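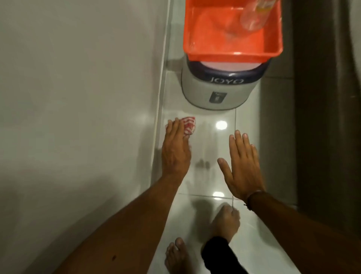
May, early evening. The Merkeck half-year numbers came out before the open and I sold the lot by lunch. I had 587 shares, bought in two goes, the second one far too high. The result itself was fine. The guidance was soft, and they used the word "normalising" more than once, which I have learned to take as a bad sign. I put the order in at market, which I always tell myself not to do, and got filled a few cents under where I wanted. Then I went and did the bathroom floor. A red-and-white checked cloth on white tiles is a decent way to stay off the screen for an hour, and I kept the phone in the kitchen. By the time I had the orange basin back on its bucket the price had dropped further, then come most of the way back. I don't regret selling. I do regret looking.

After brokerage the loss on the parcel comes to $2,187. I've entered it in the spreadsheet and marked it against the Kirden gain from last spring, so the tax side should come out close to neutral. I'll need to check the dates on the Kirden parcels, as one of them may have been held less than 12 months and the discount won't apply. The contract notes are in the blue folder, or should be.

Reread my notes from when I bought Merkeck. The whole case was that margins would widen once the new warehouse was running. The warehouse has been running since last winter and margins are flat. I had that information in the previous update and did nothing with it. I wrote "give it another half" and left it there. For the next purchase I want a line in the notes that says what would make me sell, written on the day I buy.
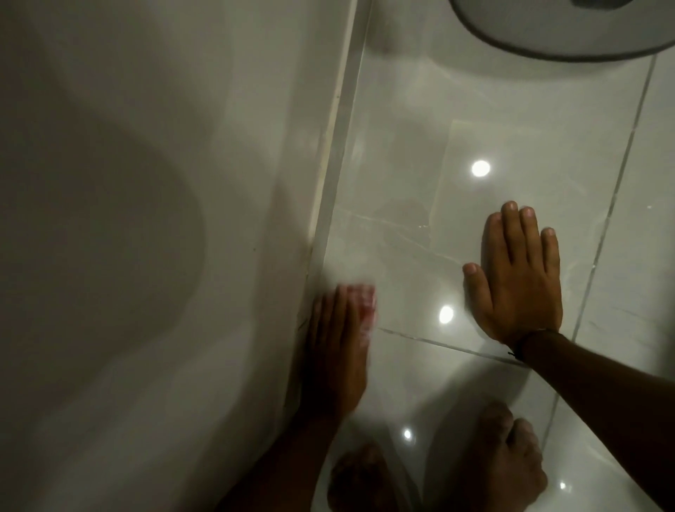
Bathroom floor beside the white curved side, May.

Cash is now a bigger share of the account than I like. Options as I see them tonight: add to Wanigasekara, which pays a steady dividend and has gone nowhere for two years, or wait for Rekdale to report. Rekdale is the better business but it has run up hard ahead of the result and I don't want to repeat the Merkeck mistake of buying the week everybody else does. Wanigasekara goes ex-dividend before the end of the month. Buying only for the dividend makes no sense, the price just drops by the same amount, but I notice I keep thinking of it anyway.

Decided to leave the money in the cash account until Rekdale has reported. It earns a bit of interest there. I've cancelled the price alerts on Merkeck and taken it off the watchlist so I'm not checking it at breakfast.

Still to do: find the Kirden contract notes, update the cost base for the reinvested dividends, ring the broker about the duplicate statement.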